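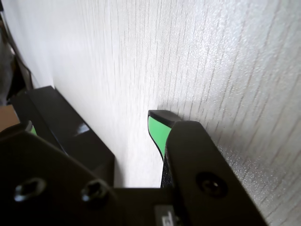 Gripper fingers close to a white wall with a fine vertical grain.

Inside the Ivville rain gauge calibration station
By Ekua Arthur | March

We use cookies to improve your experience. By continuing you accept our cookie policy.

The Ivville station tests and certifies rain gauges for the regional climate network. It opens to visitors once a year, and this year's tour started at 9:30 a.m. with a short talk on why monthly rainfall totals get revised after they are published.

Most revisions come from the gauges. A tipping bucket gauge records one tip for a fixed depth of water. In heavy rain the bucket cannot move fast enough, and some water is lost between tips. The gauge then reads low. The station measures that loss for each unit and issues a correction curve, which the network office applies to the raw record.

The test bench is on the ground floor. A pump feeds water to the gauge at a constant rate, and a balance under the outlet logs the mass. Each gauge is run at 3 rates, the highest equal to 100 mm per hour. A full run takes most of a morning. The staff repeat the top rate if the first two results disagree.

Wistska, the upland site north of town, sends in the most gauges. It sits at 800 m and gets wet snow well into spring, so its units are heated. Heating causes its own error, as part of the catch evaporates before it reaches the bucket. Correction for this is still done by hand from the site notes. I asked whether it could be automated and was told the notes are too uneven.
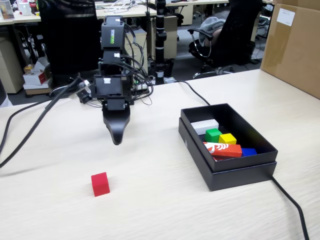
Robot arm and a small red cube on a light wood-grain tabletop.

The second half of the tour covered the data room. Daily totals arrive from 21 stations and are checked against their neighbors and against radar. A total that fails both checks is flagged and held out of the monthly summary until someone has looked at it. Last fall the Rothe gauge was flagged for a full week. The funnel was blocked with leaves, and water was draining slowly into the bucket long after the rain had stopped. The monthly total was close to correct, but the daily values were useless.

The software for this is called Fititz. It is old and runs from a command line, and it keeps every earlier version of a value next to the current one. I would like to see that history included in the public download. At present only the final figure is released.

Outside, the reference gauge sits in a pit with its rim level with the ground – this cuts the wind loss that affects raised gauges. The standard gauge beside it can read up to 3 percent lower in an ordinary month, and the gap widens in winter.

Parking is on the east side of the building. The path to the pit gauge is gravel and has one short set of steps.

4 comments | 17 shares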